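Andava há meses a queixar-me do meu painel de domótica antigo, por isso quando saiu a nova versão do Floltik lá me decidi a instalar. Já levo umas boas semanas com ele no tablet da cozinha e no telemóvel, e acho que já posso dizer alguma coisa com pés e cabeça.

A instalação foi pacífica. Descarreguei o pacote, apontei para o servidor e ele foi buscar os 124 itens que tenho cá em casa, tudo de uma vez (o Tramcombe, que usava antes, engasgava-se sempre nos estores e obrigava-me a repetir metade à mão). Os nomes com acentos vieram direitinhos, coisa rara!

O que mais gostei foi o editor de widgets. Arrasta-se, larga-se, muda-se a cor, e o resultado aparece logo no tablet. Fiz uma página por divisão e depois uma só para quando vamos para fora: corta o aquecimento, baixa os estores, liga as luzes simuladas e manda um aviso se alguma janela ficar aberta. Um toque e está feito.
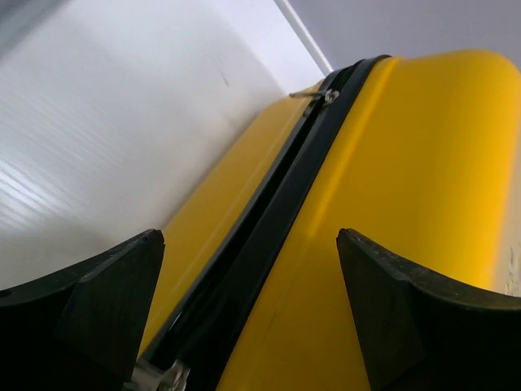

Mala amarela, modo férias.

Agora o que me irritou. Os gráficos são lentos, e quando peço um mês inteiro de temperaturas fico a olhar para a rodinha. O tema Fernon é bonito mas tem letras minúsculas, e para as aumentar tive de ir mexer no CSS. E as regras com duas condições continuam num menu escondido que só descobri em setembro, por acaso, à procura de outra coisa.

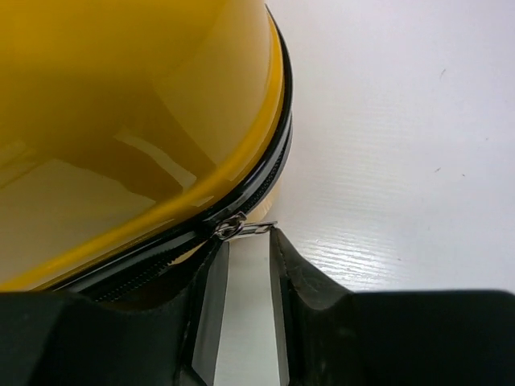
Setúbal, sábado, 1 de dezembro de 2018

Acrescento uma nota depois da última atualização. Os gráficos melhoraram um bocadinho, o consumo de memória no meu servidor desceu de 703 para 423 MB, e já dá para duplicar páginas inteiras. As letras do Fernon é que continuam na mesma... Dou-lhe 7 em 10 e fico com ele, mas mantenho uma cópia do Tramcombe guardada.

Comentários

giannakopoulos_casa: Também tive o problema das letras. No ficheiro do tema muda o tamanho base e reinicia, que fica logo.

ritmo_lento: Isso corre num tablet velhinho? O meu tem mais de 7 anos e já sofre com o browser.

estores77: Boa análise! Podes partilhar a página das férias? Queria copiar a parte das janelas.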